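Gripper Trials, June Round

Lucero Huanca and I finally got to run the hand-held grippers side by side with the old Roter pair, and what a fun couple of weeks it was! We logged 774 clips between us, mostly cloth, because cloth is where the Roter jaws always gave up on us.

Shirts were my favorite. Get both jaws onto the corners and the fabric just hangs there, ready to fold.
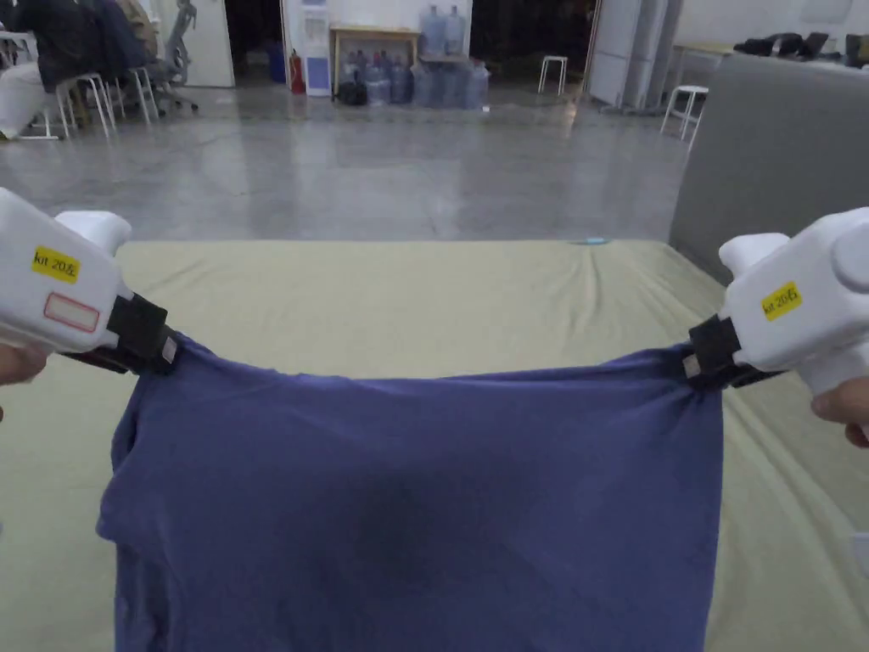 Towels went even faster - Lucero had one down to 15 seconds by the end. Next up are the Skivley jaws, and Desmond Ambrose wants first try.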